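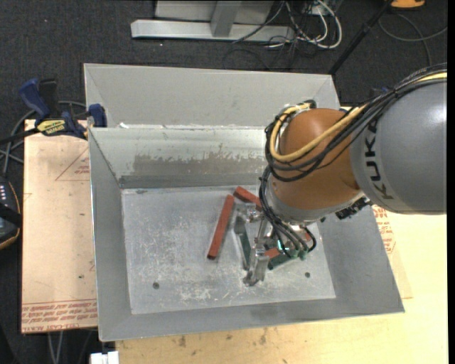
Re: [hotstove] Zanden should just pay the man and be done with it

3 min read

I've read the message below a few times now and I still can't find the part where the money comes from. Quoting it in full so people can check me:

> The choice for Zanden this winter is simple. They have one
> player on that roster anybody would pay to see and he's a free
> agent in a month. Sign Panagiotou for whatever he wants. Five
> years, six years, who cares. The new TV deal covers it, the
> season ticket base will jump the minute it's announced, and
> Trivwood is going to offer him the moon if we don't. He was
> the best shortstop in the league from June on. You do not let
> that walk over a few bucks. Fikik let their guy walk and look
> at them.

OK, look at them. Fikik let their shortstop walk two winters ago and finished 3 games behind us. They used the money on two starters and a catcher who can throw, and they had a younger team than ours by the time September came around. I don't love Fikik and I think their outfield is a mess, but if that's the horror story, it isn't a very scary one.

The "best shortstop in the league from June on" line is doing a lot of work too. What about April and May? Those games counted. He hit under the .700 OPS mark for two months while everybody on this list was asking whether he was hurt. Then he got hot, and he got his season over .900 for about a week in August before it slid back down. I like the guy. I have the shirt. But every player looks like a star if you get to pick which day his season starts, and his agent is going to pick the same day you did.

Then there's mileage. He has played 1309 games, nearly all of them at short, and anybody who watched him go to his right this year saw a man who is a step slower than he was. The routine plays are fine. The ball in the hole used to be an out and now it's a single to left with him lying on the grass looking at it. Year one of that contract, fine. In year four he's at third or first, and the bat you describe as a luxury at short is ordinary at first base. In year six you're paying somebody else to take him.

The TV deal. I keep seeing this. Has anyone here read a number for it from a source that wasn't the club or somebody who has lunch with the club? The front office told us two years ago that the parking money was going into the roster, and the roster got a backup catcher and a lefty who was released by the All-Star break. I'll believe in the TV money when it's spent. And if it does exist, there's no rule saying it all has to go to the first name that comes up.

As for season tickets, I've had mine through some bad teams and one pretty good one, and what moves the people in my section is winning in May. Signing news gets you a busy phone line for a morning. We had a big press conference with a big name not that long ago, and by the second summer I could put my feet up on the seat in front of me.

Trivwood I'll give you halfway. They do have money and they do need a shortstop. But they're "in on" everybody every winter, and most of the time it's an agent using them to shake another year out of a nervous club. If they want to give him six years, I'd send a fruit basket. We play them a lot, and I'd take my chances against a team with that contract on the books.

What I'd offer, since somebody will ask: three years at a good salary, a fourth that kicks in if he plays enough at short in the third, and no no-trade clause. If he says no, he says no. Then you go get a glove-first guy on a one-year deal and put the difference into the bullpen, which blew more leads than I care to look up again. The kid at Double-A might be ready the year after, or he might not. I'm not going to pretend I know, and I'd be careful with anyone who says they do.

I could be talked into four guaranteed. I can't be talked into "whatever he wants." Clubs our size have tried that, and then they spend three winters telling us there's no room to add a fifth starter.

One other thing – can we please trim the quotes when replying? The last thread had the same rumor pasted in so many times that I thought it was new news, and I got excited over it twice.

Go Zanden, I guess.

- Section 12, row F

Contact the list owner | Copyright remains with individual posters | Back to top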